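Desktop Sorting Arm – Project Report
Trinddale Community Workshop, evening build course
Submitted April 25, 2018

1. Aim

The aim was to build a small servo arm that can pick up everyday desk items one at a time and move them. The arm had to be made in the shared workshop with the tools there, and it had to run from a hobby power supply. I named the build Datholm after the street the workshop is on.

2. Build

The arm uses white plastic brackets with slots in the upper plate, so the servos can be shifted before they are screwed down. My first brackets were too thin and bent under load. I made them again with thicker walls, which took 3 evenings. The wiring runs outside the arm. I wanted it inside, but the slots are too narrow for the connectors.

The controller is a Hamine board I already had. Servo positions are stored as a list and played back in order, with a pause of 30 milliseconds between steps. I wrote the code from scratch after the sample program kept resetting the base joint.

3. Test setup

All tests were done on a white tabletop with loose objects. A ring of tape is useful as a target – the finger can go into the hole, so the position only has to be right to within the width of the core.

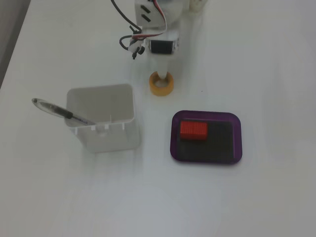
Figure 1. Finger in the tape roll, with the pen container and the purple tray on the table.

4. Results

Small errors at the base joint grow toward the tip, and this was the main problem all through the project. Slowing the base down helped more than any change to the finger. I ran 9 sets of trials and logged 2,000 servo moves in total. The last sets were better than the first, but the arm still drifts after a long session and has to be set to zero again by hand.

5. Remaining work

The cables need clips – they pull on the arm when it turns far to one side. I also want to try the Probert servo mount, which has a stiffer base. Both jobs are planned for May.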